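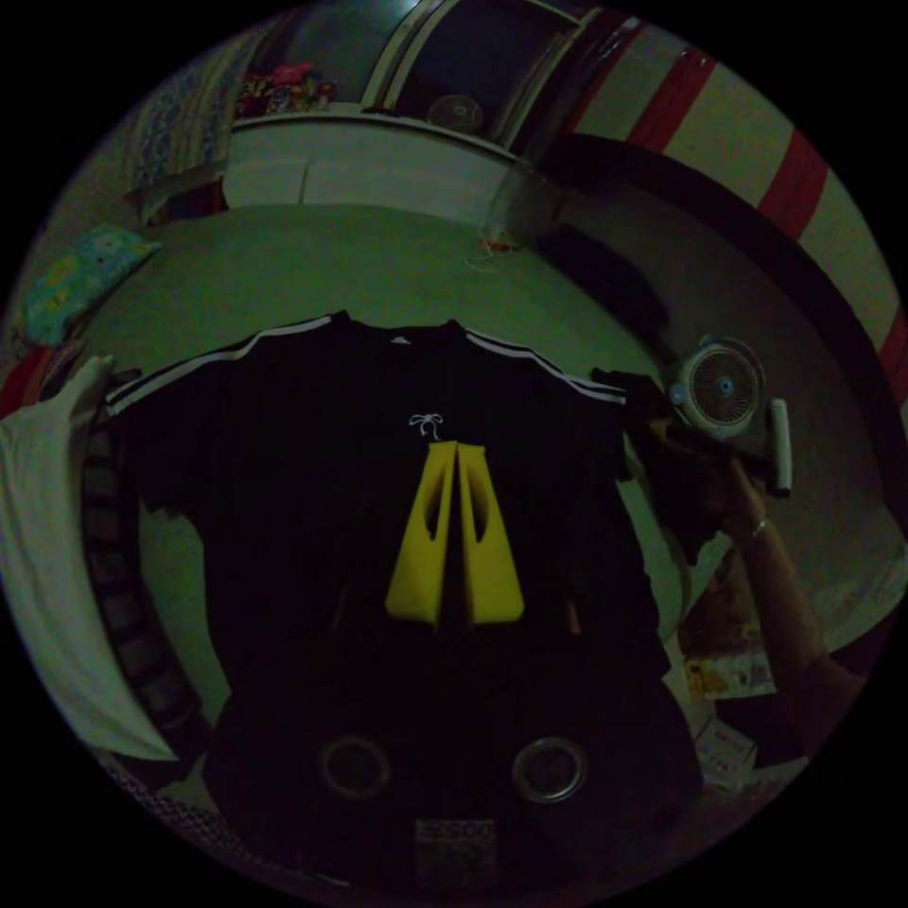

Hand-Held Gripper Sessions: Inspection Checklist with Comments
Site: Rurthorpe. Garment tasks, home settings.
Inspected by Tiago Morais, May

I was asked to go through the Clurker checklist line by line and say which items earn their place. My marks are OK, FIX or DROP. Where I had no way to check a claim I have written that down instead of giving it a pass.

1. Fingers matched and seated square on the base
OK. Yellow foam pair, cut-outs on the inner faces, tips coming together nearly to a point over the chest of the shirt. The sheet also wants "full grip strength confirmed" here. With what? There is no gauge in the kit. Strike those words or buy a gauge.

2. Unit label readable
FIX. There is a small white label on the body, and I could not read it from the session view. Godinho's log takes its unit number from that label. If it can't be read, somebody is typing the number from memory.

3. Jewelry off before handling the tool
FIX. Ring on a finger of the hand holding the handle. A thin ring may never catch on anything, but the rule says none and the box was ticked anyway. Either enforce it or rewrite it.

4. Garment flat, collar away from the operator
OK. Black T-shirt, collar at the top, striped sleeves out to the sides. One comment: the white bow on the chest is a loose feature and the fingers are right next to it. The procedure has no line about drawstrings or ties. Add one, with a clear answer on whether they may be gripped.

5. Lighting adequate
FIX. "Adequate" means whatever the person holding the pen wants it to mean. The light is dim, and the black shirt and the dark gripper body run together. Set a minimum reading, or require a pale sheet under dark clothes.

6. Work area clear of loose items
FIX. Towel at the left, a crumpled package and a small carton at the lower right, a thin cable on the floor farther back. The cable matters most to me. Ask for 3 feet of clear floor on each side and measure it once per room.

7. Fans and other moving air
FIX. Not on the list at all. I count a portable fan close by the hand and another at the back of the room. Light cloth shifts in a draft. Add: fans off, or pointed away and noted in the log.

8. "Fingers rated for 1,000 grips"
DROP until Prernero sends the test sheet. I have asked for it. A rating with no load and no fabric type attached tells me nothing about when to swap the foam.

9. Operator has read the safety page
Not checked. A signature shows that a pen was used. I would sooner watch each operator do one fold.

Result: not passed. Items 2, 3, 6 and 7 to be corrected before the next session. Send changes to the wording to me and I will mark up the next draft.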